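Flat Cards, Busy Backgrounds

Sep 11, 2019

A thin card on a plain table is an easy target for a camera. Put the same card on a printed cloth and most segmentation routines begin to report edges that belong to the print. The Panthorpe project set out to measure how much of the resulting grasp error comes from vision and how much from the last few millimeters of descent.

The test surface is a cloth printed with a sunflower painting in the manner of Van Gogh. Its strokes are high in contrast and run in every direction, and several of its blues and greens recur on the objects to be handled.
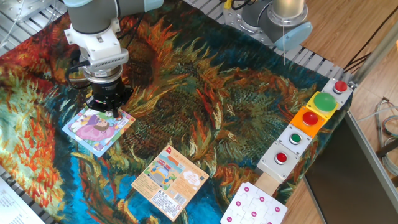 The gripper at the top edge of the puzzle card. The second card carries a barcode and small print.

Purero, the control software, splits each attempt into 3 phases: locate, descend, confirm. The locate phase fits a square to candidate edges and discards any fit whose corners disagree by more than a set tolerance. On printed cloth that test rejects many more candidates than it does on gray felt, and the cost is time. Accuracy suffers much less.

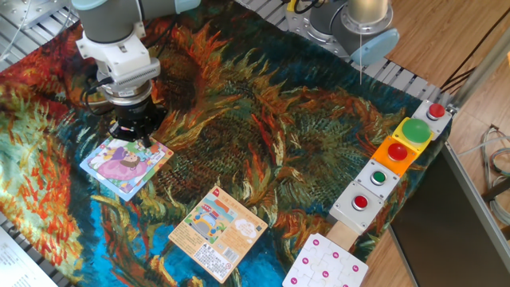 Descent is where the earlier version lost most of its trials. A height error too small to matter with a block will drive the fingertips into the cloth or close them over nothing when the object is a card. The revised controller slows over the final 30 mm and takes its stopping point from motor current, with the camera estimate serving only as a lower limit.
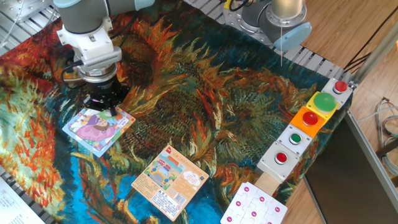

The group ran 1000 attempts with each version, moving the card between attempts to positions drawn from a fixed list. The earlier controller completed 678. Results for the revised one are still being scored by hand, and the group has declined to release a partial count. Failures are sorted by phase, so a bad corner fit is never charged to the descent.
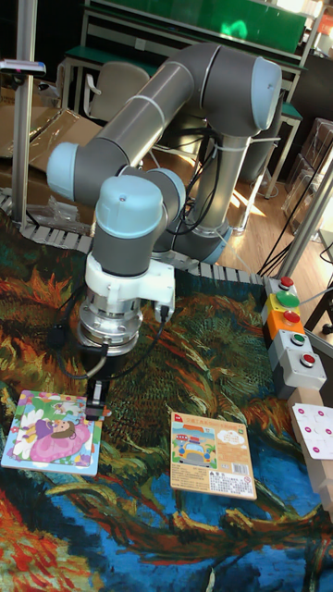

What remains open

All trials used one cloth under daylight. Charbonneau, a companion data set with a wider range of prints, is due in October. Wrinkles are not modeled; the controller treats the surface as a plane.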